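Sorting bin inspection, Jestora workshop
August 8, 2021
Checked by: Wilmer Echeverri
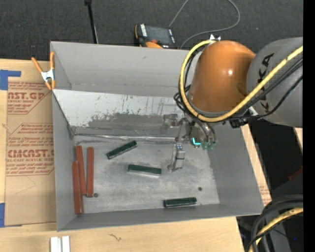
Bin placed level on table: OK.

Rim and side walls, sharp edges: OK. Run a gloved hand along the rim before each shift.

Rear panel: scuffed and scratched, with small dark chips near the top and a worn patch lower down. Surface wear only, no action. Look again in February.

Seam strip at back of floor: crumpled. Press flat and check for lifting. Open.

Floor of bin: stained and smudged. Wipe down with Drostix, no scouring pads.

Long bars: one is overlapping another. Lay them side by side before lifting any out.

Green blocks: apart from each other, OK. Check corners for splinters or burrs when handling.

Load limit label, 40 kg: to be reprinted.

Carpet behind bin, trip hazards: control pendant and looped gray cable. Open.

Next check in 7 days. Send open items to Helmy stores.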